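Posted Fri 21 August
Minutes taken by Deepika Mudaliar
3 comments | 11 shares

Gear assembly kit review -- working group, second sitting

Present: Mahmoud (chair), Lunitz, Prestitz, Mudaliar (notes). Ultport rep on the line for items 2 thru 4, then dropped off. Sorry these are rough, typing as we went.

1. Last minutes

Accepted. One fix: Lunitz did not agree to the extended trial, he agreed to look at the terms for it. Corrected in the master copy.

Open actions from last time -- spare finger pads, still open. Network drop at bench, done. Insurance form, done, copy with Prestitz.

2. Where the trial stands

Kit under review is the Ultport two-arm bench package, gear assembly set. Arms, grippers, wrist cameras, the teaching software, and the plate and gear set they ship for practice. Trial runs to end of September, we can send back before then at no charge except freight.

Prestitz gave the run numbers. 2,907 grasp attempts logged by the software since install. 1,214 of those were on the spur gears, rest was blocks and the plates. Mahmoud asked how many of the gear grasps were good. Prestitz: software marks a grasp good if the fingers stop before fully closed, so it will call it good even if the gear is sitting crooked. Doesn't trust the figure, wont quote it. Chair agreed no success rate goes in the report til we have our own check.

Gears lying on their side are the hard case. Upright in the hand is what you want for the plate, but out of the bin they come every which way.
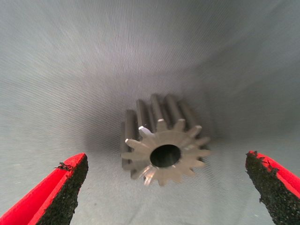 Finger pads came up again. Lunitz says pads are the weak point of the whole package. Ultport rep says pads are a consumable and are listed that way in the quote, page 4. Lunitz -- page 4 has a price but no life. How many cycles? Rep didn't have a number, will ask. Mahmoud wants it in writing before any order goes in.

Mudaliar asked if we can cut our own pads. Rep: yes, doesn't void anything, but they won't support grip tuning on other material. Prestitz happy with that. Lunitz less so.

Also asked: can finger color be ordered. Yes, any of the stock colors, same price. Lunitz wants the two arms different so people can say which one they mean over the phone. No objection.

3. Two-arm work

Long item, ran over.

The pitch from Ultport is that the second arm pays for itself on assembly, one side presenting while the other side places. Mahmoud not sold. Says a fixture does the presenting for a lot less money. Prestitz disagreed pretty strongly -- a fixture does one part number, we have a drawer full, and every changeover somebody is at the bench with a hex key.

Back and forth on this. Agreed the real question is how often we change over. Lunitz to pull that from the job sheets.

Reach: both arms get to the plate OK with it in the middle of the cloth. Prestitz wants the plate position marked so it goes back to the same spot after cleaning. Tape for now. Mahmoud said tape will be gone in a week, use a locating pin. Left with Prestitz.

Cables. Lunitz raised it last time and raised it again. He does not like slack near the work area, wants proper clips and a dress pack quote for both sides. Rep says clips are in the box (they are, Prestitz found them under the foam). Dress pack is extra, 419 per arm. Chair thought that was steep. Try the clips first.
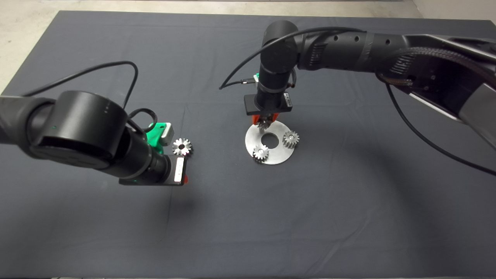 Teaching time. New operator got thru the Ultport lesson set in a morning with Prestitz standing by. Without somebody standing by -- unknown. Mudaliar offered to be the test case as she has not touched it yet. Accepted, date to be set.

Software: the replay view is good, everybody liked it. Export is not good. File names are just a string of digits and there's no way to tag a run after the fact. Rep says tagging is coming in the next release. Mahmoud asked if "coming" is in the contract. It is not. Noted as a concern.

One more from Lunitz, the e-stop. Only one button in the box and it's on a short lead. Needs a second at the far end of the bench before anyone other than Prestitz runs it alone. Agreed, no discussion needed. Mudaliar to order.

4. Price and terms

Rep went over the quote. Base package price unchanged from the first sitting. Support plan is 600 a year, first year included if we order inside the trial window. Covers phone, remote log-in, software updates. Does not cover pads, fingers or travel.

Mahmoud asked about a one-arm order with the second added later at the same price. Rep thinks possible, has to check. Price hold would be twelve months at most.

Rep left the call here.

5. Discussion after rep left

Prestitz for buying both arms. Mudaliar for one now, one later if the terms come back OK. Lunitz wont say until he sees pad life and changeover numbers. Mahmoud says same as Lunitz and also wants to see it run a full shift with nobody nudging parts straight.

Full shift run: Prestitz says doable but wants a better bin first, soft lining is fine for not marking the parts but he thinks the corners are too tight for the fingers. Will try a wider one.

No vote taken.

6. Actions

Prestitz -- wider bin, cable clips fitted both arms, locating pin for plate, own check for good/bad grasps, then full shift run
Lunitz -- changeover count from job sheets, and which pad material to try
Mudaliar -- second e-stop, chase Ultport for pad life in writing and the one-arm terms, operator test
Mahmoud -- draft of report, numbers left blank for now

7. AOB

Bench lights get left on overnight. Please turn off.

Lunitz out first week of September, send him stuff before then.

Next sitting when the shift run is done, Mudaliar to send round dates. Closed 4:50.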